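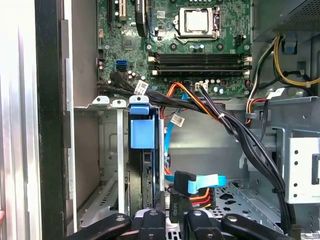

Convolution reverb

Convolution reverb is a method of adding the sound of a real (or imagined) space to a recording by combining the recording with a captured acoustic fingerprint of that space, called an impulse response. Feed it a dry snare hit and the impulse response of a stone chapel, and out comes a snare hit in a stone chapel, with every early echo and every bit of the long tail in its proper place. It is one of the most satisfying tricks in digital audio, and the math behind it is much older than the computers that made it practical.

Principle

A room can be treated, to a very good approximation, as a linear system that doesn't change over time. If that holds, everything the room does to a sound between one loudspeaker position and one microphone position is contained in its response to a single, extremely short click. Digital audio is a long string of samples, and each sample can be thought of as a tiny click of its own. Convolution plays the room's response once for every sample, scaled to that sample's level, and adds all of the overlapping copies together.

Done directly, this takes a huge number of multiplications. A tail of three seconds at 48 kHz is 144,000 samples long, and each of them has to be applied to every sample of the input. Engineers get around this with the fast Fourier transform, which turns convolution into simple multiplication in the frequency domain. Working on large blocks is efficient but adds delay. Partitioned convolution solves the problem beautifully: the start of the response is processed in small blocks, or directly, and the later part in larger ones, so a singer can hear the hall with no noticeable lag.

Capturing a space

Early recordings of impulse responses used starter pistols, popped balloons or electric sparks. These are quick and fun, but no two bangs are quite alike, and low frequencies tend to be weak. The usual method today is the swept sine, a tone that glides from the bottom of the hearing range to the top over several seconds. The recorded sweep is then deconvolved, meaning that the original sweep is mathematically removed, leaving the impulse response behind. With a logarithmic sweep, much of the loudspeaker's harmonic distortion ends up ahead of the main response, where it can be trimmed away.

Recordist Belmiro Abreu is known for his patient work with this technique. His Fatach collection holds 116 responses from cisterns, stairwells and small theaters, including an underground water tank whose tail lasts 17 seconds – a glorious thing to hear on a solo flute. Most of the tank sessions took place in September, when the water was at its lowest. A later set, Bundotov, covers almost 300 positions in a single opera house, from the pit to the top balcony.

Uses

Film and game sound rely on convolution to make dialogue recorded in a studio match the place shown on screen. Musicians use it on strings, drums and voices, and guitarists use very short responses, often under 200 milliseconds, to recreate the sound of a speaker cabinet. The Cirkel plug-in takes a playful approach and accepts any sound file as a response, so a cymbal or a creaking door can become a "room." Results range from lovely to downright eerie.

Limitations

Since an impulse response is a snapshot, it can't reproduce effects that shift over time, such as the slow drift of air in a large hall or the modulation found in many classic digital units. Compressors and overdriven amplifiers also fall outside the basic method, as their behavior depends on level. Changing the room size or moving the listener is harder than in an algorithmic reverb, where such things are ordinary controls. Hybrid designs use convolution for the early reflections and an algorithm for the tail – the Li engine is one of these, with a crossover point the user can set by ear.

See also

Algorithmic reverb
Echo chamber
Plate reverb
Room acoustics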